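Purnby Accessory List

Version 2 – 4/14/23
Maintained by Raluca Toma, Kekosstead

A catalogue of hair accessories and small costume jewellery, kept as a plain table with one row per item. It covers clips, bows, elastics, headbands, bangles, bracelets and loose beads. Fine jewellery and watches are out of scope. Purses and make-up bags are in the Voicu list and share no item numbers with this one.

Files

items.csv – the main table, roughly 300 rows
terms.txt – allowed words for type, colour and material
changes.txt – edits since version 1
The older file sorted.csv has been removed. Its storage column is now part of items.csv.

Columns

item_id: a whole number, never reused
type: one word or phrase from terms.txt
colour_main: the colour covering the most area
colour_other: any further colours, split by semicolons
material: leave blank if not known
pattern: plain, print, zigzag, flower, leopard, other
fastening: clip, elastic, tie, clasp, none
storage: box, lid, basket, bag, unsorted
note: free text, 200 characters at most

Colour names

Grey is spelled with an e throughout. Turquoise is its own value and is not filed under blue or green. Magenta and pink were merged in version 1 and have been split again, so older rows may still say pink. Clear is a colour. Silver and gold are used for the look of a piece only and say nothing about the metal.

Type rules

A bow on a clip is entered as "bow, clip" even when the clip is larger than the bow. A bow with loose ribbon ends and no visible fastening is entered as "bow" with the fastening left blank. Elastics with beads or charms attached are "hair tie, decorated". A closed ring worn on the wrist is a bangle – anything strung is a bracelet. Strings of beads that could be either a bracelet or a necklace go in as "beads, strung" until measured. Single beads get a row only if they can be matched to a piece.

Lids used as trays count as storage and have no item_id of their own. The pattern on the outside of a lid goes in the note field.

Known problems

Two rows for brown elastics have the same note and may be the same item. Lettering on straps was not copied in version 1. Satin and polyester were mixed up in the material column – rows checked against a label end in "ok" in the note. The Funditbridge import turned some blank fastenings into "none".

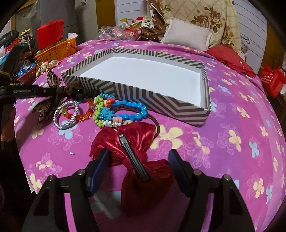
Category: Hair and wrist, unsorted

Items laid out on a bedspread, with a lined lid in grey and white zigzag behind them. Entries that apply:

bow, clip – red, satin, long black metal clip
bow – leopard print, brown ribbon tails
bangle – silver, woven beads
bracelet – orange; clear, faceted beads
hair tie, decorated – lime green; turquoise; orange; pink
hair tie, decorated – brown, flower charms
beads, strung – turquoise, round

Storage stays at "unsorted" for all of these until the next edit in December.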